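Two Hands, One Pair of Pants: Building a Handheld Gripper Set in a Shared Workshop
Project report by Yvette Desjardins and Kirsten Grewal

We wanted to find out if two students with a corner of the Rosgate workshop could make a pair of grippers good enough to handle clothes. Cloth is a wonderful, maddening thing to work with! It never lies the same way twice, and that was the whole attraction for us.

The first set of fingers (we called it Leclerc, the second one is Carner) took 18 days from sketch to something you could hold. Leclerc had bare fingers and let go of everything thinner than a towel. For Carner we put padding on the inner faces and made the handles smaller, as Kirsten's hand cramped after 24 folds in a row. Then we moved on to clothing on a white board - much easier to tell fabric from background.

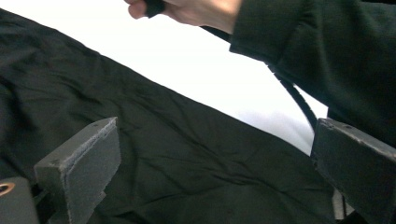
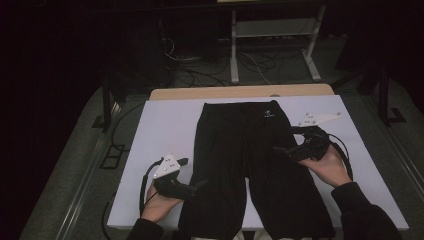

Why did we start with hand-held grippers and leave the arm for later?
A person can feel when the cloth is about to slip, and we wanted to learn that feel before writing any motion code. It also let us change the fingers in an evening.

Our log had 934 grasps in it by the end of May, and reading it back was the best part of the project. Waistbands are easy. Hems are hard, and a hem lying flat on the board is the hardest of all - the lower finger has to get under it, and almost 27 percent of our hem tries ended with a pushed wrinkle and no grip. A thinner tip helped, but it bent.

Next on the list are a stiffer tip, a better way to keep the cables off our wrists, and the arm mount, which Yvette has drawn up under the name Bonavberg. The mount still needs its second bracket cut.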